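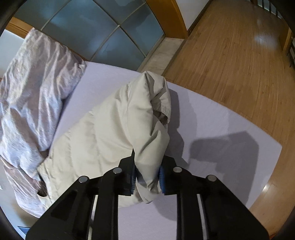 Posted by Kenza Ramadan on 24th December | Filed under: Days out | 8 comments

I finally got to the Grenatard open day! I've been on their mailing list since August, when my brother-in-law forwarded me the sign-up link with the words "you'd like this, they make beds," and he was right, I did like it.

So, the bed. Stemomeo (that's the home robot project, Grenatard is the place it lives in) wants a machine that can do bedding, and to teach it they have people do the job first with a hand-held gripper. Two black fingers with slots in them, blue ridged pads on the inside, and you pinch the comforter by a corner and lift. I figured it would be like using salad tongs. It is a bit like using salad tongs, if the salad was a whole duvet and kept sliding away from you.

The guy running the demo told us they want 1,165 recordings of bedding alone before they move on to towels. He said a good day gets them up to 200. Then a woman behind me asked what a bad day gets them and he just laughed and went to find more coffee.

We each got a turn. My first try I grabbed way too much fabric and the whole thing bunched up in a lump. Second try I went for just the corner, folded over on itself between the pads, and that felt so much better, you can sort of steer the rest of it from there. I wanted a third go but there was a line (and a kid of maybe ten who was better at it than all of us, very annoying).

What surprised me was how much they care about the messy part. I would have started with everything laid out nice and flat. They want the sheet in a heap and the comforter half on top of it, like my bed on any given morning, so that the robot learns from the kind of bed people have.

After that there was a talk by someone from Visser about the software side, called Clirnow, and I'll be straight with you, I followed the first half. The slides had a lot of arrows. The cookies were good though, the thin ginger ones.

Parking is behind the building and the sign is tiny, so go slow after the second traffic circle. They're doing another open day in the spring and I've already put my name down for two spots, so if you want to come with me, leave a comment!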